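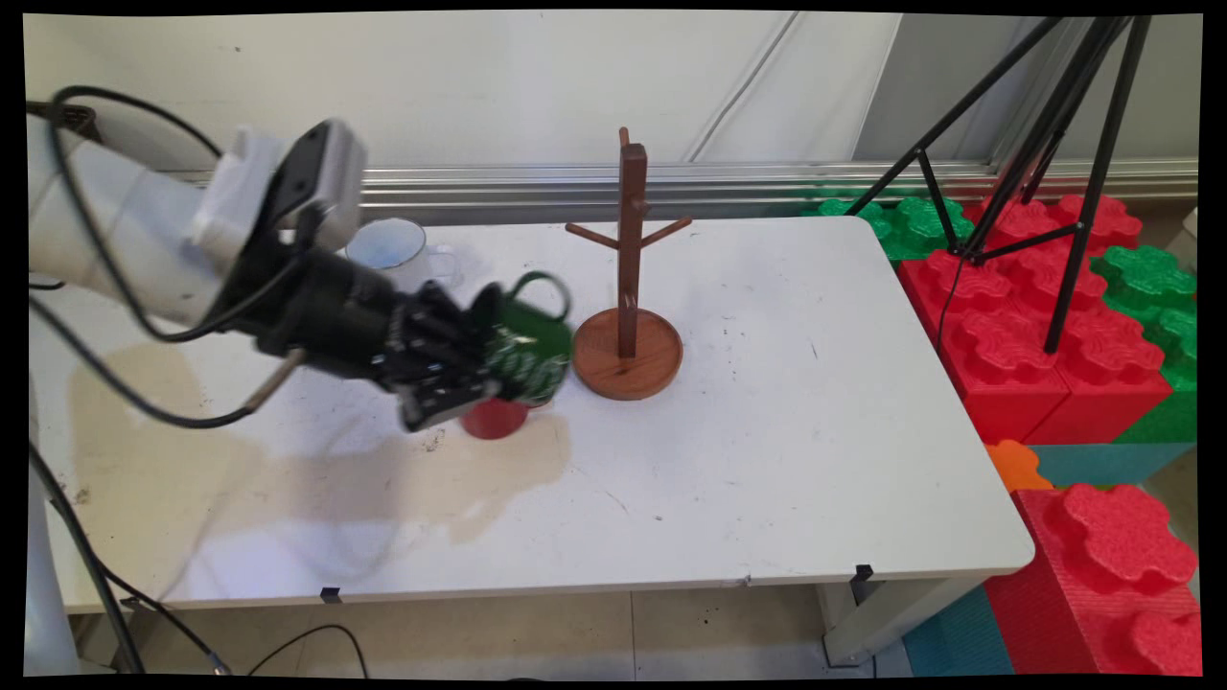 Travel writing, unit 5: writing about the place you live in. The handout covers the short local piece of the sort a regional magazine or a tourism website runs, usually between 600 and 900 words. Most of you will sell one of these long before anyone pays you to go abroad. The difficulty is that you have stopped looking at the place. Start small, with objects you would normally pass over, and get them down in plain words. A green mug with a dark green loop handle and a lighter patterned band is already more use to a reader than "crockery", and a red mug next to it gives you a second colour to work with. Do the same with a bus shelter, a shop counter or a gatepost, and you have the beginning of a notebook.

1. Choosing the subject

A town is not a subject. "A day in Rilard" will be turned down by any editor who has been sent it before, and they all have. Narrow it until it fits in one sentence. The footpath from Rilard station to the weir is a subject. So is the last bakery on the Flinar road that still opens at five in the morning.

Seren Gwilliam's piece on the Flinar ferry (in your reader) is the model for this unit. The crossing takes nine minutes and she gives it 800 words. Note how little history there is. She mentions that the landing stage was moved, gives one line on why, and goes back to the passengers.

2. Going there

You have to make the trip, even if you have made it 100 times. Go once without taking notes and once with a notebook. Go at different times of day if you can. Write down:

prices, opening times and the name of the stop
what people say, word for word, with their permission if you mean to quote them
smells and sounds, which you will not remember by the evening
anything that was shut, broken or missing

The last of these is often left out by beginners, who feel they are being unkind. A reader who drives forty minutes to a closed café will be less forgiving than the café owner would have been.

3. The opening

You have two or three sentences. Avoid the weather unless it changes what you did. Avoid "nestled", "hidden gem" and "something for everyone". Compare these two openings, both from last year's group and used with permission.

Harriet Zamora, first draft: "Nestled in the beautiful Hurilitz valley is a hidden walk with something for everyone."

Harriet Zamora, third draft: "The path up to Hurilitz starts behind the tyre shop, and the man there will tell you that you have missed it."

The third draft gives us a place to stand and a person to listen to. It also gives directions, as it happens.

4. First person

Use "I" where you did something. Do not use it to tell us how you felt about doing it more than once or twice in 800 words. If you travelled with someone, name them early and give them something to say, or leave them out. Youssra Ragab's cycling column takes her father along in every instalment and he normally gets one line. It is enough.

"You" is acceptable for directions ("you cross at the lights") and tiresome elsewhere.

5. Facts and figures

Check every one of them. The steps at Hurilitz are given as 142 on the board at the bottom and as "nearly 150" in the leaflet. Use the board and say where the number came from. The population of Flinar village is 1,458 in the parish guide, and if you use it you should add the year of the guide.

Figures slow a reader down. Put them in the box at the end where you can, and keep them out of the opening paragraph.

6. The box

Most outlets want a fact box of 60 to 80 words. It is not part of your word count unless the editor says so. Give how to get there by public transport first, then by car, then parking, opening months, cost, toilets and step-free access. If the place closes for the winter, say from which month. Write "check before travelling" only if you have tried to check and could not get an answer.

7. Reading for next time

Gwilliam, "Nine Minutes Across" (reader, section B)
Ragab, any two of the cycling columns
Lucinda Marchetti, "Mészáros for Lunch", an account of one café table over a whole June. Read it for the dialogue and ignore the ending, which was added by the magazine.

8. Exercise

Choose a journey you make at least once a week that takes under half an hour. Write 400 words on it for a reader who has never been to your area, with a fact box. No adjectives in the first sentence. Bring two printed copies, one for your partner and one for me.

Questions about the exercise to Hollis Rosenthal, in the staff room before class or by the usual email address.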